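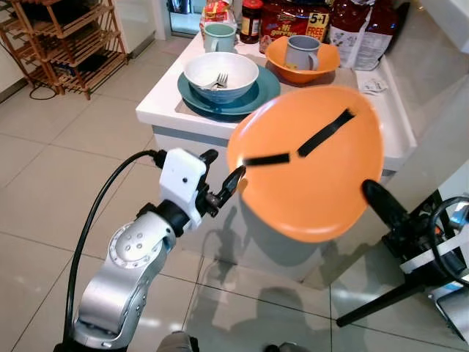

Home Food People Archive

04/01/2025
By Trevor Marchand

Tomoyo Nomura has cooked one big shared supper a month in Pultance for 5 years, and she still talks about soup as if she'd discovered it this morning! "It's the first thing people relax over," she says. "You can't rush it, you've got to blow on it, so you end up talking to whoever's next to you."

She started with two pans and a borrowed hall. Last November 80 people came, and she loved every minute (even the onions).

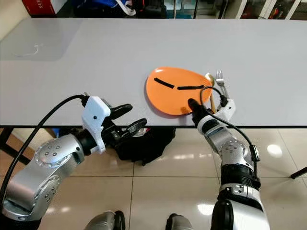 Cooking for a crowd

So what does she make? Barley broth, mostly, and a squash one with ginger that I could happily eat until spring. "I write nothing down," she laughs. "My sister does it for me, and she gets the salt wrong."

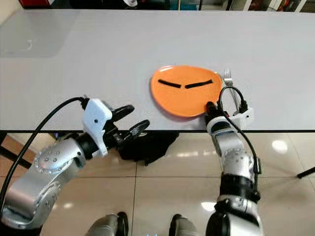
She's just as keen on what goes with it. Flatbreads, pickled radish, a sharp green relish she learnt to make from the Mofokeng family two doors along. "Put something sour on the table and everyone wakes up."

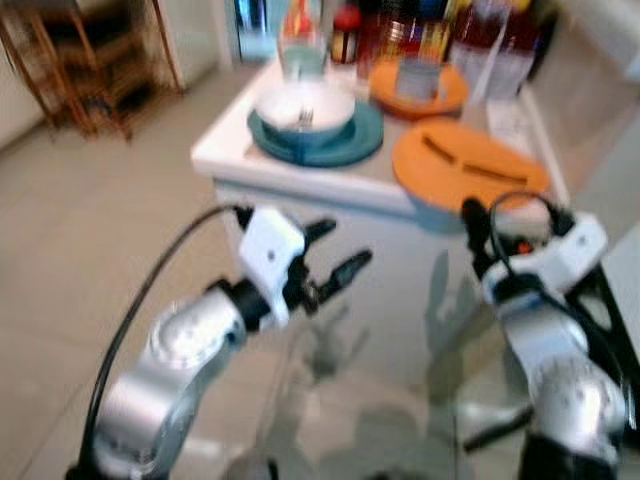 Orange against a white table.

Next she wants to try a breakfast. "Rice, eggs, lots of tea. Come hungry!"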